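À propos de Zostmont

Zostmont est une petite maison de reconditionnement et d'expédition. Nous recevons des boîtes, nous les contrôlons, nous les remettons en ordre et nous les envoyons à leur destinataire. Notre métier est simple à expliquer, mais il demande beaucoup de soin, et nous voulons vous présenter sur cette page notre façon de travailler.

Une boîte noire intel REALSENSE debout sur la table blanche, dans les trois premières photos : 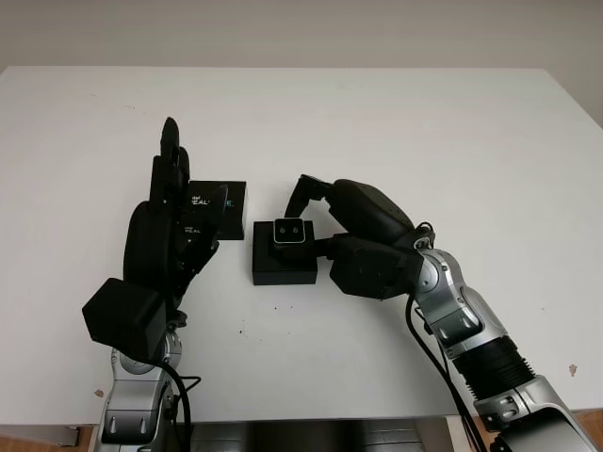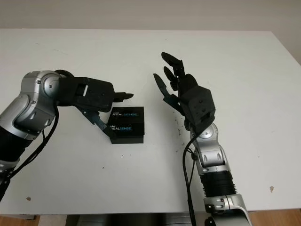
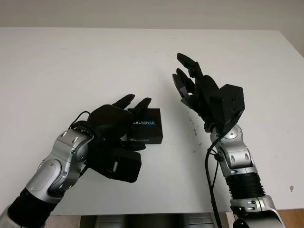
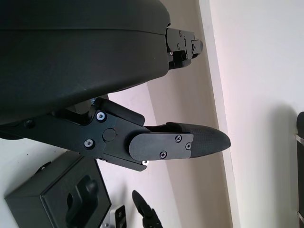 Notre histoire

La maison a été ouverte un mois de janvier, dans un ancien dépôt de papeterie de la rue Durley. Au commencement, nous avions une seule table et des étagères achetées d'occasion. Nous traitions 150 boîtes par mois et nous étions très contents de ce chiffre. Aujourd'hui, nous pouvons traiter jusqu'à 2 000 boîtes dans le même temps, et les étagères d'occasion sont toujours en service.

Le nom Zostmont est souvent mal écrit sur les enveloppes. Nous recevons quand même le courrier, le facteur nous connaît bien.

La table de contrôle

Chaque boîte qui arrive chez nous passe par une table de contrôle. C'est une règle que nous avons prise dès la première année. La boîte est posée debout et seule, sans autre article à côté, et la référence est lue sur la boîte même, jamais sur le bordereau. Ensuite viennent les coins, les arêtes et la fermeture. Une boîte avec un coin enfoncé n'est pas refusée tout de suite : elle est mise à part et le client choisit s'il la reprend ou s'il demande un nouveau carton.

Nous préférons les surfaces claires pour ce travail. Sur un plateau blanc, une boîte foncée se voit très bien, et on remarque plus vite une petite vis tombée ou un morceau d'adhésif.

Les articles que nous recevons

Nous travaillons surtout avec des articles de petite taille : appareils électroniques dans leur boîte de vente, accessoires, pièces détachées, fournitures de bureau. Notre catalogue de stockage compte 335 références. Nous n'acceptons pas les produits frais, les liquides ni les colis de plus de 20 kilos.

Les ateliers

L'atelier Bultel s'occupe de la réception et du contrôle. L'atelier Kazlauskienė s'occupe de l'emballage final, des étiquettes et du départ. Les deux salles se trouvent au même étage, avec un couloir entre elles où nous gardons les cartons vides, bien à plat et rangés par format.

Les cartons en bon état sont utilisés une deuxième fois, si le client est d'accord. Pour le calage, nous prenons du papier froissé. Il prend plus de place que le plastique dans la réserve, mais nos clients le demandent et nous en sommes satisfaits.

Nous rendre visite

Les visites sont possibles sur rendez-vous, le matin de préférence. Vous pouvez apporter un échantillon de vos boîtes, nous le regarderons avec vous et nous préparerons un devis gratuit. L'entrée se fait par la cour, la deuxième porte à gauche. Pour un dépôt de plus de dix cartons, merci de nous prévenir la veille.

Page mise à jour le 16 avril 2026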